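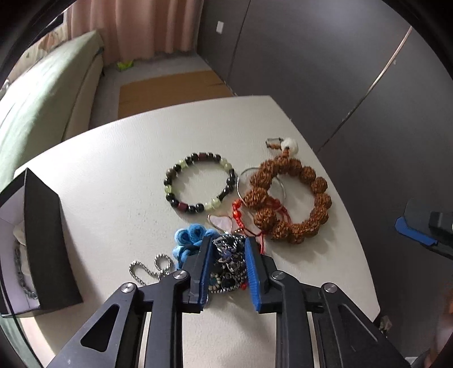 2 min read

I spent Thursday going back and forth between two sets of pads for the hand-held grippers. One is the ribbed blue set from Desmet. The other is a smooth gray set Emanuel Surdu cut for me at Nodport out of leftover sheet. I wanted to know which one I should order more of before April.

Jewelry is my usual test now. Blocks and cups are too easy and every pad I own can hold them. A tangled pile of chains and beads is different, and so is a thin wire bangle flat on a white table. The big brown bracelet with the rough beads is the easy one, and I use it to warm up.

I did 300 grabs with each set. A grab counted if the piece came up and stayed up to a count of six. Chains went to the blue pads by a lot. The links settle into the ribs and don't slide out. Round glossy beads were close to even. The bangle was better with the smooth pads, which surprised me, but the ribs leave small gaps and a thin wire can sit in one without being squeezed at all.

The tangled pile is still a problem with both. You grip one chain and get four. I don't think a pad fixes that. Narrower tips might, and Lismont sells some, but they need a different screw and I'd have to drill out the jaws.

The wide lens stays. I tried a narrower one last month and kept losing sight of the second gripper.

I'm ordering the blue ones. Emanuel wants to try shallower ribs first, so I'll keep his gray set in the drawer until he has something to send.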